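Reading the open answers: how we code free text in a customer survey
Speaker notes, Fidelina Giraldo, Nusov

These are the notes I speak from. They are longer than the slides, and some parts I will skip if we start late. Please do not read them as a finished article.

Opening (slide 1)

Good afternoon. My name is Fidelina Giraldo and I work at Nusov, in the group that prepares survey data before it goes to the analysts. My subject today is the box at the bottom of the page where we write "Please tell us more". Everyone likes to put this box in a questionnaire. Then the answers arrive and somebody must read them.

Ask the room: who has an open question in their present survey? Wait for the hands. Then ask who has read all the answers. Wait again.

The survey I will use (slide 2)

I take all my material from one project, the Miltunier customer survey. It had 26 questions and 5 of them were open. We received 2,257 written answers which contained at least one word. Empty boxes and boxes with only a dot are already taken out.

The questionnaire was made in Skitetti. I mention the tool only so that you understand the export on the next slide. You can do the same work in a spreadsheet, and for the first pilot we did.

Say here that the quotations on my slides are shortened, and that names of shops and people were removed from them.
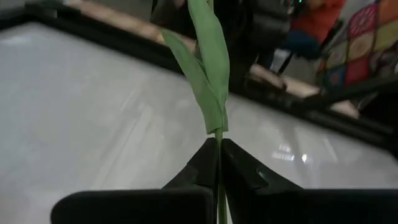
What coding means (slide 3)

A code is a short label which we give to an answer. If a customer writes "I waited on the phone and then the line was cut", we can give it the code "telephone waiting" and also the code "lost call". One answer may carry more than one code. We decided this on the first morning and I am glad, as the people before us had allowed only one, and their coders were always arguing over which part of the answer was more important.

A code says what the answer is about. It does not say if the customer is happy. For this we keep a second column with three values: positive, negative, unclear. Please do not mix the two in one label. "Bad delivery" looks practical, but when you later want to know everything which was said about delivery you have to look in two places.

Building the code list (slide 4)

Read aloud the five answers on the slide, slowly. Ask the room what labels they would give. There are usually quite different suggestions and I write them on the board without comment.

How we did it: Niamh Fahy and I each took the same small pile of answers and read it alone, with a pencil, making labels as we liked. After that we sat together and compared. Many of our labels were the same thing under another name. I had "price", she had "value for money". We talked for a long time about whether these are the same. In the end we kept both, with a written rule: "price" is for an answer which names a cost or a charge, "value for money" is for an answer which compares the cost with what was received.

The final list had 18 codes. My first list was much longer and I was quite proud of it, but I could not remember it without looking, and this was a sign.

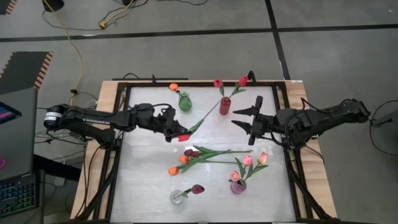 Page last changed: Thursday, 16:40

The rule book (slide 5)

Every code needs a page in the rule book. On our pages you find the name of the code, one sentence which explains it, two answers which belong to it, and one answer which looks as if it belongs but does not. This last one is the most useful on the page. Show the page for "website" and point to the answer "I could not find your opening hours". It was given to "website" by one coder and to "shop information" by the other. Our rule is that if the customer does not mention the website, we do not guess it.

Keep the rule book in one place. We had for a short time two copies, mine and the one of Ankit Goel, and for two days he was coding with an old rule for "returns". I had changed the rule and told everybody at lunch, but he was not at lunch.

If a rule changes in the middle of the work, write beside it from which answer number it is valid. Then go back to the earlier answers. It is dull work and I have no trick for it.

Two coders, same answers (slide 6)

We let two persons code the same part of the answers without talking to each other. Then we compare code by code. There are formulas for this and I give the names in the handout, but please look first at the simple table, where one coder is in the rows and the other is in the columns. You see at once where the trouble is. With us it was "staff" against "service". Nearly all our disagreement sat in this one corner, so we wrote a better rule, and coded these answers again.

If someone asks what level of agreement is good enough: it depends on what the result is used for. For a general picture one can live with more disagreement. If the client will compare two branches by a single code, that code should be very steady.

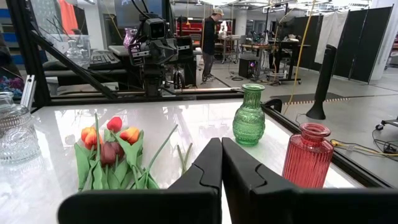
Difficult answers (slide 7)

Go through these quickly, the room likes this part but it takes time.

The answer "same as before". It points back to an earlier question. The export from Skitetti puts each question in a separate sheet, so the coder cannot see what "before" was. Ask for one sheet with all open questions side by side and the respondent number in the first column.

The answer "nothing". To the question "What should we improve?" this is a kind of praise. To the question "What did you like?" it is the opposite. We code it together with the question, never alone.

The ironic answer. "Wonderful, only three letters to get my money back." We mark it as negative, and we add a note. If two coders cannot agree about the tone, it becomes unclear, and there it stays.

The very long answer. One customer from Lynch wrote a full page about a parcel. I read it twice. It got four codes, which is our maximum, and it was also sent to customer care, after we checked that the customer had agreed to be contacted.

The answer in another language. I am a bit sensitive here, for reasons you can hear. Please do not put these in "other". Find somebody who reads the language, and if you use a machine translation, keep the original text beside it.

About the code "other" (slide 8)

You need it, but look inside it every few days. When I see the same matter there several times, I take it out and ask if it should have its own code. In our project "parking" came from there. Amos Pettigrew had told us in the first meeting that parking would come up, and we did not write it down.

Can software do it? (slide 9)

This question always comes, so I prefer to answer it before the end. We tried automatic coding on answers which we had already coded by hand. It did well with short answers on one subject. It was weaker with "same as before", with irony, and with our difference between "price" and "value for money". Today we use it for a first suggestion, and a person accepts or changes it. One danger I have noticed in myself: in the late afternoon I accept more suggestions than in the morning. Now I do the suggested ones before lunch.

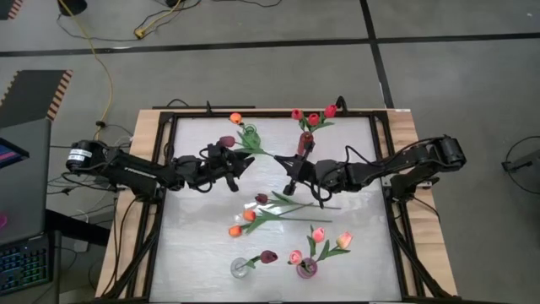
Giving the result to the client (slide 10)

Show the bar chart, then the table behind it. Always write under the chart that one answer may have several codes, otherwise someone adds the bars together and calls you. Liam Brennan, who presented for us at Miltunier, put this sentence in large letters after the first meeting.

With each code we give three or four real answers. Choose ordinary ones. The funny or angry ones are remembered better, and the client will then believe that most customers write in this way.

Check each quotation again for names, order numbers, and small details by which a person can be recognised. "As the only baker in the village" is such a detail.

Also tell the client who did not write. In our data, customers who gave a middle score left the box empty more often than those with very low or very high scores. A chart made from open answers is a chart of the people who wanted to write something.

If there is time (slide 11)

Small exercise in pairs. Each pair gets the sheet with ten answers and the short code list. They code alone first, then compare. Ten minutes, no more. Ask one pair to tell which answer made the most trouble. It will probably be number seven.

Questions

Repeat each question into the microphone before I answer. If the question is about licence costs for Skitetti, I do not know them, please ask Ankit at the back.

The handout has the empty page for the rule book and the comparison table with the formulas already in it. Copies are on the chair next to the door.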